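We use cookies to keep you signed in and to count visits. Accept | Settings

Student Projects

Two grippers, one towel: our term project on picking up cloth

Roksolana Yatsenko, May 2024

Print this page | E-mail this page

Our group wanted to find out which of our two grippers is better at picking up a towel by its corner. We thought this would take us an afternoon. It took most of the term, and it was the best lab work I've done so far!

The first gripper is the Purkach, a parallel type with two fingers that close flat against each other. The second is the Lillasano, which has soft curved fingertips that bend around whatever they touch. Both bolt onto the same arm, and both can be run from the Afolabi controller, so we didn't have to change our code much between them (only the finger widths and the closing speed).

We picked a towel because cloth is hard. A block stays the same shape when you bump it, but a towel folds and slides, and it has no obvious place to grab. A corner is a decent target. You can find it with a camera, and if you lift by one corner the rest hangs down in a fairly predictable way, so a second arm could take over from there. We don't have a second arm yet. Maybe next year!

Each run went like this: lay the towel on the white surface, move the arm over it, find the corner in the wrist view, come down, close, lift, hold for 3 seconds. We did 40 runs per gripper and wrote down every miss by hand in the lab notebook.

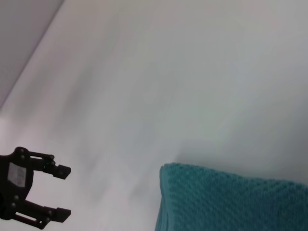
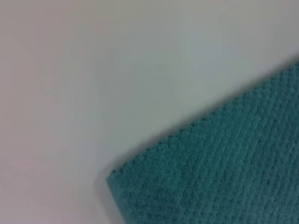
Wrist views of the teal towel's corner. The fingers are open in the first one and out of view in the second.

Reading time: 3 minutes

Finding the corner went better than we had hoped. Teal on white is a kind choice of colors, I admit, and a simple color threshold gave us a clean outline most of the time. Shadows were the real trouble. Where a gray patch lay next to the hem, our first version sometimes took it for cloth and put the corner too far out on the table. Switching to a check on color instead of brightness fixed nearly all of that.

Then came the grasping. The Purkach missed 14 of its 40 tries. Most of those misses were height errors: a little too high and the pads closed on air, a little too low and they pressed on the table and the controller stopped the arm. When it did get hold of the hem, though, it held on beautifully. The Lillasano missed only 3, which made us cheer the first time we added it up. Its tips give a little when they meet the table, so a small height error doesn't matter. It was slower, and twice the towel slid out during the hold.

We also trained a small corner finder on 2,000 wrist pictures using Brendon, the labeling tool our department runs. It beat the color threshold on a patterned dish towel but was no better on the plain one. I'd like to try it on white cloth next, where the threshold has no chance.

If you're planning something similar, calibrate the table height every morning. Ours drifted when people leaned on the bench, and we lost a whole set of runs before we caught it. The notebook pages and the code are on the group drive under "towel."

Print this page | E-mail this page

More student projects
- A line follower that copes with shiny floors
- Sorting bottle caps by color
- Measuring motor heat with cheap sensors
- Open lab evenings in June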